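Workshop notebook, kitchen bench
Sunday, started after lunch

Utensil holders again. I want to get this written up before the jar of odds and ends goes back in the drawer and I forget which ones gave trouble. The question is the same as last time: how should a small kitchen store its spoons and chopsticks so that a person can take one out without dragging two others along, and so that the thing can be washed without a bottle brush and a bad mood.

Working on the red speckled top. It is a poor color for finding things on. The smoky plastic spoons more or less go missing against it, and the flecks make small crumbs invisible. Glare from the overhead light is bad in the middle. Next time I'll put a dish towel down for the sorting.

1. What's on the bench

The set is mixed on purpose. Dark see-through plastic spoons, wooden chopsticks, a ladle, a few odd handles. The chopsticks don't all match: plain light wood, yellow with a small flower pattern, light blue with flowers. Matching pairs is part of the job in any real drawer, so I left them mixed. Nothing here was bought for the test except the liners, which are the Plitholm ones and still haven't been cut to size.

The cream holder with the round holes in the front is the one that lives by the stove in the Zita kitchen. It has a wide base and doesn't tip easily. The holes look as if they should help with airflow. They also let you see handles from the outside, but only the handles, so you know there is something dark in there and not much more.

Took a few things out and laid them down next to it to see how they sort by eye.
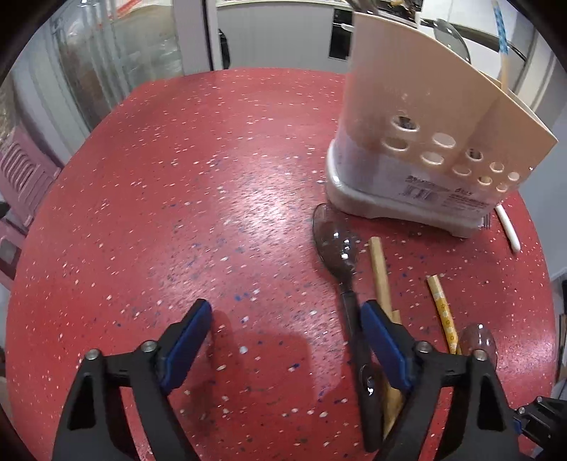
2. Loading order

Wrote this down as I went. It's the order that gave the fewest tangles in a holder with compartments.

Chopsticks first, against the side. They are the thinnest and if they go in last they slide between spoon handles and wedge there. Blunt end up or down makes little difference to how they stand, but I prefer the eating end up when they come from the wash.

Spoons next, bowls up, one at a time. Two spoons dropped in together nest at the bowl and then come out together. Turning one of them edge-on fixes that and takes up less room too.

Forks after the spoons. Tines catch on anything with a pattern wrap or a hole in it.

Ladle last, or not at all. It makes everything top-heavy and covers whatever stands behind it. I'd sooner hang it from the Droker rail with the sieve.

3. Cleaning

Washed both inserts by hand with the small brush. The perforated type takes longer. Every hole has a rim and every rim keeps a bit of gray film unless you go around it. Corners at the bottom are the other place. A compartment you can't get two fingers into should have a removable floor, and I'd write that into any list of requirements.

Timed it once without rushing: 7 minutes for the holed one, 2 for a plain cup. Not a fair comparison as the cup has no divider, but I'd have guessed closer.

Drying is slower than people think. Left a load standing overnight earlier in the week and there was still water under the handles in the morning. Standing the holder on a folded cloth helped a little. Propping one side up on a spoon helped more.

4. Compartments

The divider question comes up every time. One large space holds more and is easier to clean. Two or more spaces keep the chopsticks from leaning across the spoons, and leaning is what causes most of the dragging when you pull one out.

My view after this afternoon is that a divider is worth having if it is thin and reaches close to the rim. A low one does nothing for long handles. The handles cross over it, and you end up with the same tangle a little higher up. Spoons cross anyway if the compartment is wide, so narrower on one side and wider on the other would suit a mixed set better than an even split.

Rim shape matters more than I had noted before. A rounded front is pleasant to wipe and doesn't scrape the spoon on the way in. A sharp molded edge catches the underside of the bowl and leaves a mark in soft plastic after a while. Old spoons from the Jelínek box show that clearly, all in the same spot.

Position on the table: near the edge is handy for reaching but long chopsticks stick out over it once they start to lean. I moved the holder inward by a hand's width after the first round and left it there.
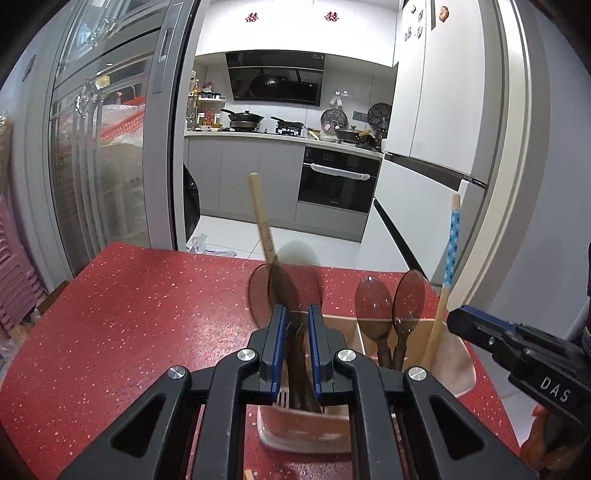
Pink holder, spoons and chopsticks in.

5. Weights

Weighed a full load on the kitchen scale after taring the empty holder. 368 g with the mixed set. Swapping the ladle for another pair of chopsticks brought it down by 33 g, and the holder felt noticeably steadier when nudged. Didn't weigh the pieces one by one. The scale jumps at low weights and I don't trust it for a single chopstick.

6. Loose ends

Cut the liners. They should sit flat with no lip at the edge, otherwise the chopsticks stand on the lip and lean.

Try the whole thing with wet hands. Smooth plastic handles are the ones I expect to slip, and the wooden ones should be fine, but that's only a guess until someone does it.

Find a label method that survives washing. Printed text near the base of a holder gets rubbed every time the counter is wiped. Marker on masking tape lasted two washes. A notch or a bump might be better than any lettering.

Check whether the odd white handle belongs to the set or came in with the dishes. If it has no partner, it goes in the spare jar.

Repeat the loading order with the spoons first, so there is something to compare against. I have only my own impression for now, and I was already in the habit of doing chopsticks first.

Towel for the tabletop. Already said that, but it was the most annoying part of the day.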